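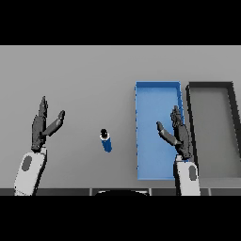
Wanted: people who are good at putting things away

Prostura is looking for 300 adults to help settle whether a machine can do a chore yet. We have been told for years that it can. We also still unload our own dishwashers.

Our project, Karkine, runs two-handed tasks in simulation. The chore at hand is a small bottle and a pair of trays, one blue, one black. You have done harder things before coffee.

What you'll do

Watch short clips of simulated attempts and tell us, in plain words, whether you would let this worker near your pantry. The current library holds 1,849 clips. You will be sent 574 of them, spread over June and July, in whatever order suits you.

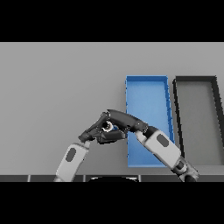
We also want your opinion on style. A job can get done and still make you want to step in and take over – anyone with a teenager knows the feeling. Tell us where you would have stepped in.

Who we want

Stockroom staff, shelf stackers, hotel cleaners, parents, fussy roommates. Engineers may apply but will be asked to keep their explanations short.

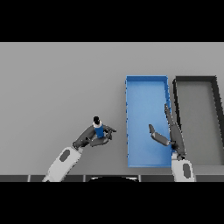
You need a computer with a decent screen and some patience. No experience with robots is required, and strong feelings about how a cupboard should look are welcome.

Pay

$423 on completion, paid through our Ogola office. If you quit halfway, you get half.

To apply, write to the Karkine desk at Prostura, Flamolby, and describe the household chore you do best. Two paragraphs at most. Applications close at 5 p.m. on the last day of May.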